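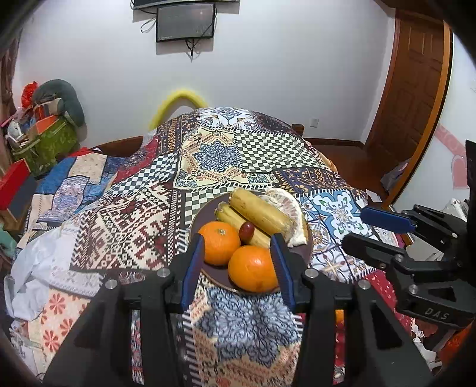 Section 6. Registering a class for the Tramlow Fruit Week

Before you register a class, the school must already have its account in the Wedon portal (see Section 2). Each class is registered one time only, by its teacher or by the school office. In the portal the fruit is entered by plate and not by piece, so a plate with two mandarin oranges and two bananas on it is written as one mixed plate. The registration closes on 15th January at the end of the school day.

1. Open the Wedon portal and choose "My school".
2. Click "Add class" and type the name of the class as it is in your school list.
3. Enter the number of students. The maximum for one group is 214, which is enough also when a whole grade takes part together.
4. In the field "Program code" type 2617.
5. Select the delivery point. Schools in Surkavbridge select "Leitão warehouse".

Note: The program code is the same for all schools. Do not put a space before it.

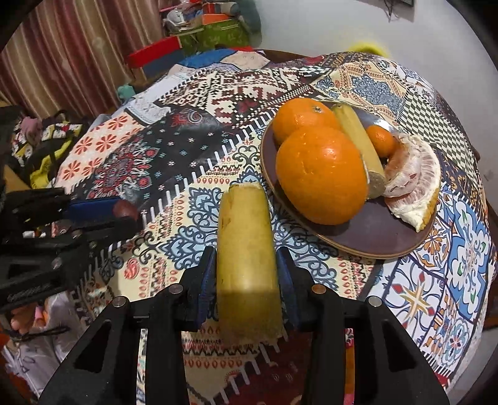 One comment we received about step 5 was that the delivery point disappears when the page is refreshed, and that the teacher had to choose it three times. We know this problem. Please press "Save draft" directly after step 5 and wait for the green line.

6. Upload the signed parent forms in one file. The file must be smaller than 10 MB.
7. Mark the allergies in the table. If there are none, write "none" and do not leave the field empty.

Caution: After the forms are uploaded, the number of students cannot be changed by the teacher. Only the school office can open it again.
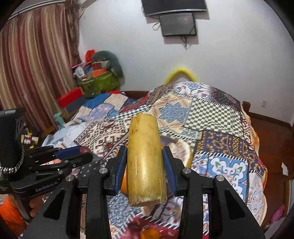 8. Check the summary page and press "Send". The status changes from "Draft" to "Waiting".
9. Print the confirmation and keep it with the class papers until August.

If the status is still "Draft" on the next day, repeat step 8. The steps before it remain saved.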